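4. Setting Up Your Goal Camera and Shot Clock

Read this section before you mount anything. The Zirnside rink kit does two jobs: it records pucks crossing the goal line, and it runs a practice shot clock on the bench display. The box says it will also "improve decision making." We have left that out of this guide because we couldn't find a way to test it.

You will need the camera, the crossbar clamp, the bench display, the sync cable and a hex key. The key in the box is soft and rounds off quickly. Use your own if you have one.

4.1 Mounting the camera

1. Pull the net off its pegs and tip it forward so the crossbar is at waist height.
2. Slide the clamp onto the rear of the crossbar, never the front. A puck off the front will break it, and the warranty does not cover puck strikes. (Yes, on a hockey product.)
3. Tighten both bolts by hand, then give each one a half turn with the key.
4. Seat the camera in the clamp until it clicks. Tug it. If it moves, it was the other click.
5. Stand the net back up and check that the pegs are fully down.

CAUTION: Do not skate shooting drills while the clamp is being adjusted.
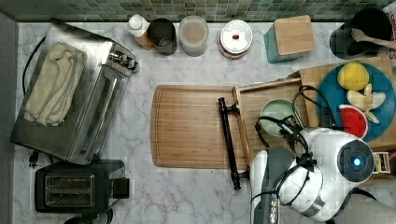
Clarden, September

4.2 Pairing with the bench display

1. Turn on the display first and wait for the steady green light.
2. Hold the camera button until it blinks twice.
3. Choose your rink profile. Sorensen profiles load fastest. Drerkine profiles were written for an older sensor, and we would not rely on them for anything you plan to argue over.
4. If pairing fails, plug in the sync cable and repeat step 2.

Note: The quoted wireless range is 162 feet. That was measured in an open building with no glass, no boards and no players. Put the display on the bench nearer the net you are recording.

4.3 Calibrating the goal line

1. Place a puck flat on the line, touching both edges of the paint.
2. Press CAL and step away.
3. Move the puck fully over the line and press CAL again.
4. Repeat at each post.
5. Slide 20 pucks across by hand, at different speeds. The display should read 20. If it reads 21, it has counted the net moving. Go back to 4.1, step 5.

Do this every time the ice is resurfaced. The quick-start card says once a month. The card is wrong: fresh water changes the glare, and the camera reads glare as paint. 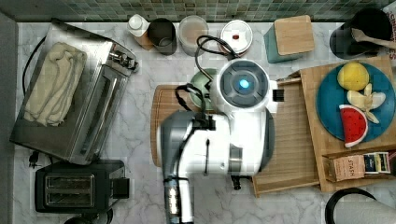 Zirnside support says a monthly calibration is plenty for most teams, and that anyone seeing a bad count should try wiping the lens before starting over. By all means wipe the lens. Then calibrate anyway.

4.4 Setting the shot clock

1. From the main menu, choose PRACTICE, then CLOCK.
2. Enter the drill length in seconds.
3. Choose whether the horn sounds at zero. It is loud, and the volume setting has no effect we could hear.
4. Press START on the whistle.

Shot speeds appear beside the clock. Treat them as a way to compare one player's shots in one session. Two units on the same net gave us different numbers for the same shot.

4.5 Storage

The memory holds 500 clips. After that the oldest are erased without a warning, so copy what you want to keep before you leave the rink. Take the camera off the crossbar every night. Leave the clamp on if you like.

Related items
Section 3: Charging and battery care
Section 5: Exporting clips
Replacing a cracked clamp
Sorensen rink profiles: download list
Drerkine sensor: known problems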